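Recording a T-shirt fold with the hand grippers

Quick version for new people on the Jemmont project. Long version is in the Rorum wiki, ask Yurii Nazarenko for access.

Before you start

Charge both grippers. Check the left/right labels. Cloth flat, one shirt on it, everything else out of reach of your elbows. Clear old episodes off the drive — a full drive stops the take without a warning.

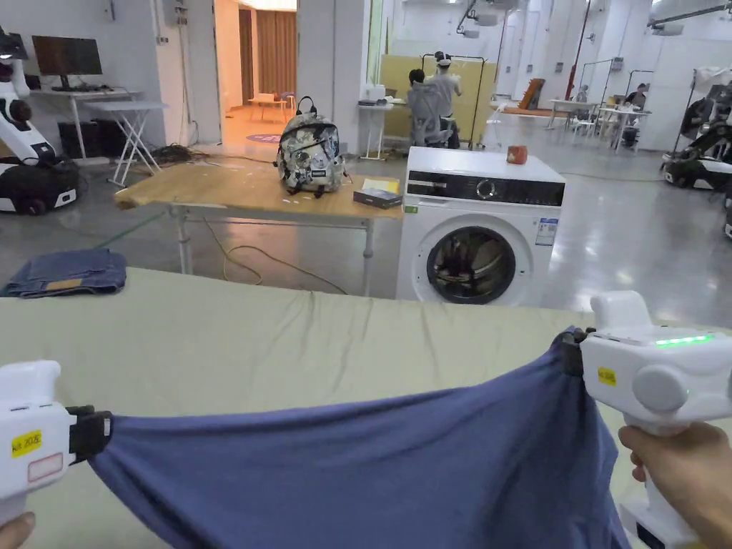

Grip by the corners, shallow bite, then lift. Too deep and the fabric bunches up in the jaw. Pull your hands apart untill the top edge is taut, like the blue garment held up between the two clamps, and let the rest sag. Hold for a beat. Then lower.

Step 1. Lay it down

Bottom edge touches first, then bring the rest toward you. Slow. The policy copies your speed, so rushing shows up later as a robot that rushes.

Step 2. Fold lengthwise

Both jaws move together. One long strip, ends pinched. 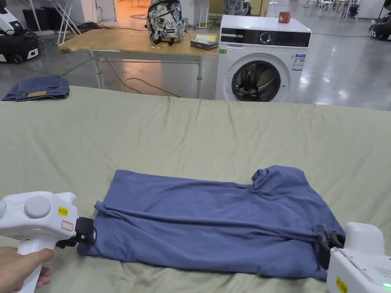
Don't let go of both ends at the same time. Left first, small pause, then right. Liette Thibodeau tested it the other way in September and had to throw out 546 takes.

Step 3. Reset

Open jaws, back off to the corners, shirt flat again. Doesnt need to be neat, a few wrinkles are good for training.
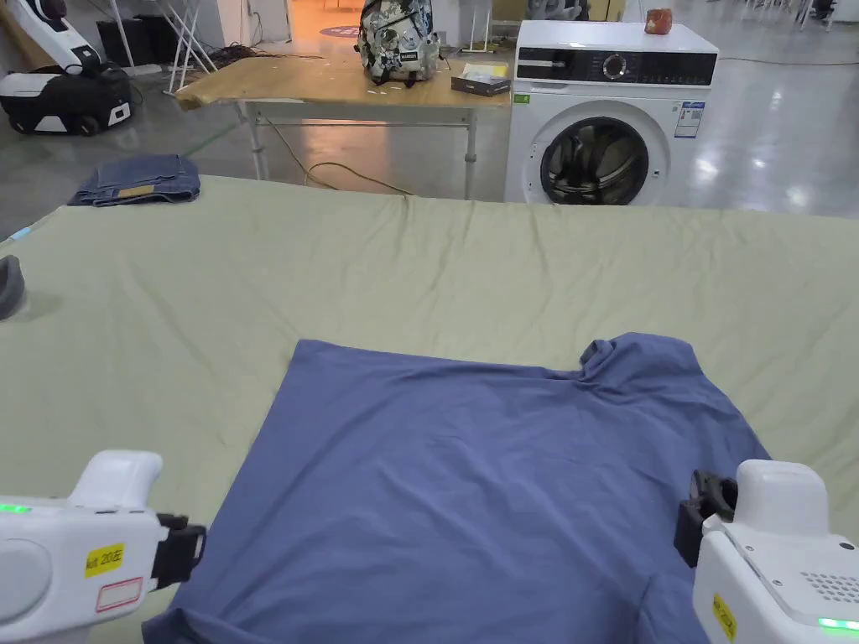

Step 4. Check the wrist view

Play back one take in 9. Fingers should stay in view the whole time, cloth between them when you pinch. If your wrist rolls over, redo it.

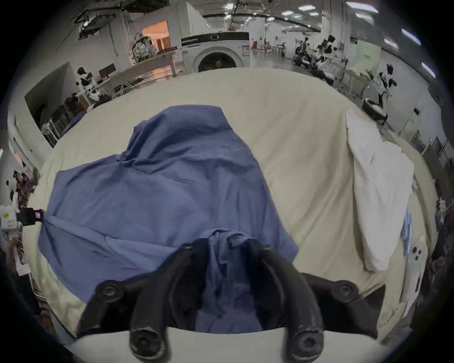 Anything over 30 seconds gets cut too. Tag the keepers, upload, swap shirts. We need 1668 good ones for the first training run — Saturday shifts are open if you want extra hours.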